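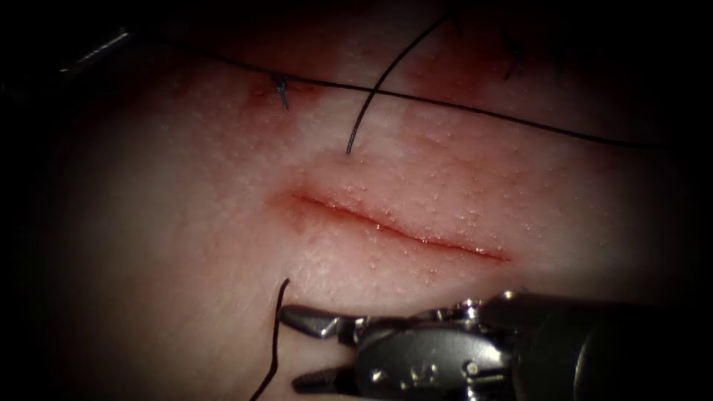

Stitching practice at the Flemer Lab, partway along a cut.

About us

Hi, and welcome! We're the Flemer Lab, a small group inside the engineering school at Clollby, and we teach surgical robots to sew. That's the short version, and it's the one I use at weddings. The longer version is that we work on imitation learning for suturing, so a person drives the robot through a stitch, we record everything the arms did and everything the cameras saw, and then a model tries to learn the job from those recordings.

I started the lab with one grad student, a pair of arms on loan from the hospital side of campus and a very noisy air conditioner. My own background is in knot theory (the math kind), and I figured real knots would be a nice change of pace. Well! Thread does whatever it wants. It curls, it springs back, it lies across the last stitch you made, and a model that has only ever seen clean thread falls to pieces when it meets the other sort. I spent most of my first year learning to tie a decent square knot through a console, and I'm still slower than every surgeon who visits us.

What we work on

Our main project is called Wendow. Most systems like ours learn a stitch as one long motion from start to finish. Wendow chops it into short pieces – pick up the needle, drive it, pull through, wrap, tie – and learns a separate check for the end of each piece. Before the robot moves on, it has to decide whether the piece it just did is good enough to build on. If the answer is no, it goes back one piece and has another go.

The check looks through small cameras mounted close to the instruments as well as one fixed view of the whole work area. I was against the close-up cameras at first, I'll admit. They meant more cables, more calibration and another thing to come loose in the middle of a session.
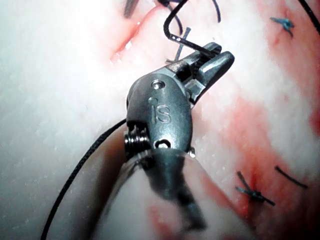
But the grip on the needle is where so much gets decided. Hold it at a slightly odd angle and the drive comes out crooked, and from the fixed view alone our model could hardly tell a good grip from a bad one. With the close view added, it started backing off and regrasping by itself, which made the whole room cheer the first time (we're easily pleased).

Our training set now has 3,521 recorded stitches in it. Of those, 2,249 are ordinary ones, and the rest include a fumble and a recovery, which we ask our operators to leave in. People hate that! Everybody wants to hit delete on the stitch where they dropped the thread. Those turned out to be the recordings the model learned the most from, so please, if you come and drive for us, keep going when it gets ugly.

In our last round of tests we ran 800 attempts, half with the checks switched on and half without. The version with checks finished more stitches and pulled fewer of them too tight. It was also slower, and it sometimes got stuck going back and forth between wrapping and tying like somebody who can't remember if they locked the front door. We're working on that now. Everything we do is bench research and none of it is anywhere near a patient. 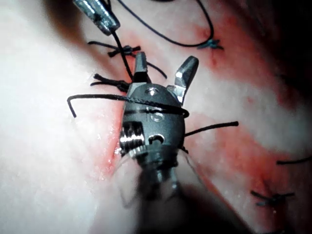 Harpreet MacPherson
Founder and Lab Director

I should say who else is here, or I'll hear about it at lunch. Pramila Sisodia runs our data side and wrote Cowie, the labeling tool we all use to mark where one piece of a stitch ends and the next begins. It sounds like a small job until you've sat through an argument over when a knot counts as tied. Is it when the loop closes, or when the thread goes snug? We went with snug, and Pramila relabeled a whole month of recordings in March to match.

We also have 2 openings for grad students, one on the learning side and one on the instruments. You don't need any surgery background. Patience helps, and so does being okay with spending an afternoon on one inch of thread.

If you're at Clollby, come by and try the console – we keep a practice session open most weeks, and the sign-up sheet is on the lab door. Everyone else can reach us through the contact page. I read those messages myself, usually with coffee, and I do write back.

Page last updated 12 August 2026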